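Notebook, Akpalu workshop
July 2018
Re: the "managed switch fixes everything" theory

Writing this down properly because I have now heard the same claim from three people and I would like to be able to point at a page instead of arguing in the corridor.

The claim, as Edem Dankwa put it: the dropouts on the soil moisture logging network at the Brendcombe plots are caused by cheap switches, and if we buy better switches the gaps in the data will go away. Ashraf Lahlou has a quote on his desk already. I don't think anyone has shown this. I don't think anyone has tried to.

What we do know. The probes report to the shed loggers every fifteen minutes. The loggers push to the office machine over the wired run. In the January export there were 292 missing readings, and everyone has been repeating that figure as if it were 292 network failures. It isn't. A missing reading is a hole in a spreadsheet. It could be a dead probe, a flat battery, a logger that rebooted, a clock that slipped, an import script that choked on a duplicate timestamp, or yes, the network. The spreadsheet does not say which.

So before spending anything I went back to the loggers themselves. They keep their own copy on the card. If the reading is on the card and not in the office, it was lost on the way. If it isn't on the card either, no switch on earth would have saved it.

Cards pulled from sheds 1, 2 and 4. Shed 3 card would not mount on my laptop or on Lamisi's. Put it in an envelope, labeled, to try again with the old reader if we can find the old reader.

Of the holes I could check, nearly 50 were on the card, so those really were lost in transit or on import. Most of the others were absent from the card as well. I haven't got a final split because of shed 3 and because two of the files overlap by a stretch that I don't trust yet. But it is already enough to say that the bulk of the January gaps did not happen on the wire.

Edem's objection, noted fairly: a logger that can't reach the office retries, and on the old firmware the retry can block the next measurement. So a network fault could cause a hole on the card too. That is a decent point and I hadn't thought of it. It is also testable. Unplug a logger's network lead on the bench, leave it overnight with a probe in a bucket of damp sand, and see if the card has gaps in the morning.

Did that. Shed 2 spare logger, old firmware, lead out, 40 readings expected by the time I came in, 40 on the card. So no blocking, at least with the lead out completely. Edem says a lead that is half working is worse than no lead at all, and he may be right, because a timeout is different from a refused connection. I don't have a good way of making a lead half work. Aba Lamptey suggested a very long, very bad cable, and there is no shortage of those here.

Second run, bad cable (the one with the chewed jacket from Pukden). Link came up and went down all night according to the logger's own status file. Card complete again. I would call that reasonably strong evidence against the blocking idea, on one logger, on one firmware, on one night. Not more than that.

Things that do line up with the card gaps, in order of how much I believe them:

Battery voltage. The sheds 1 and 4 logs both show supply sagging in the small hours on the coldest nights, and a lot of the holes sit in the same hours. I plotted it by hand on squared paper, which Ashraf found funny, but the pattern is there. The panels are facing the right way. The batteries are the original ones, and the label in shed 4 has faded past reading.

Probe 7. It drops out whenever the reading goes above a certain value, as though it saturates and the logger rejects it. That would take out the wettest readings, the very ones the irrigation people at Savville care about. If true this is worse than random gaps, because the monthly mean comes out too dry and looks perfectly healthy while doing so. Somebody should check whether any of the published plot averages used probe 7. I suspect they did.

The import script. It throws away a row if the timestamp already exists. When a logger clock gets corrected backward by a few minutes you get two rows with the same stamp and one of them goes in the bin silently. Lamisi wrote a two-line change so that it at least complains. First run with the change: it complained a lot.

Things that do not line up, as far as I can see: time of day of office backups, which switch the shed hangs off, cable length, whether it rained. I was told very confidently in the spring that rain was the cause. There are more gaps in the dry weeks.

Also for the record, the comparison people keep citing, where the Pukden site changed its hardware and its gaps disappeared. I called Senyo Odoi, who was there. They changed the network gear, the batteries and two of the probes in the same visit. You cannot take that result and hand all the credit to one box. Senyo was quite cheerful about it and said he had never claimed otherwise, it was the slide that claimed otherwise.

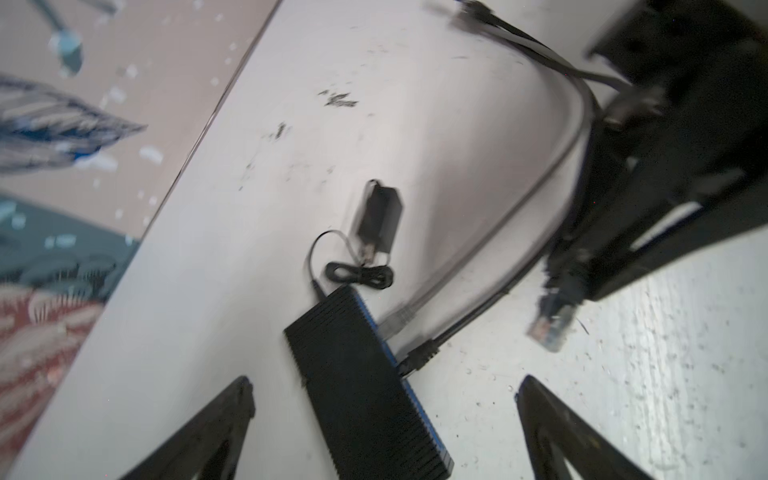

Page last changed: 4 edits, latest by A. Lamptey, "fixed probe number"

Where I have got to. I am not saying the network is fine. Some readings were on the cards and never arrived, and those need an explanation. Part of that will be the script eating duplicates. Whatever remains after the script is fixed is the actual network problem, and it may turn out to be small enough to live with, given that the cards hold the data anyway and we could simply collect them each season.

What I would want to see before anyone signs Ashraf's quote:

Shed 3 card read, or declared dead.

The January import rerun from scratch with Lamisi's change, and the holes recounted. If the figure drops, say so, and stop using the old one in meetings.

New batteries in shed 4 only. Leave shed 1 alone as the comparison. I know it is tempting to do both while the ladder is out. Please don't, or we will be in the same position as Pukden and learn nothing.

Probe 7 swapped with probe 9, same logger channels. If the dropout follows the probe, it's the probe. If it stays with the channel, it's the logger board and we have a different argument to have.

One switch changed, if it must be, with a spare we already own, and nothing else touched at that shed until there is a full month of data on each side.

Edem has read this and still thinks I'm being stubborn. His reasoning is that hardware is cheap compared with my time, which is hard to dispute on the arithmetic. My answer is that if we replace it and the gaps go down because the nights got warmer, we'll write "switch replaced, problem solved" in the annual report and be baffled again next winter.

Loose ends. The status files roll over and overwrite themselves, so copy them off when pulling cards. The sand bucket has dried out unevenly, do not use it for calibration, it was only ever there to give the probe something to sit in. The squared paper plots are in the back of this notebook, folded. Shed 1 padlock is stiff and wants oil.

Aba to ask Savville which months of the probe 7 data they have used. I'll rerun the import once the old card reader turns up.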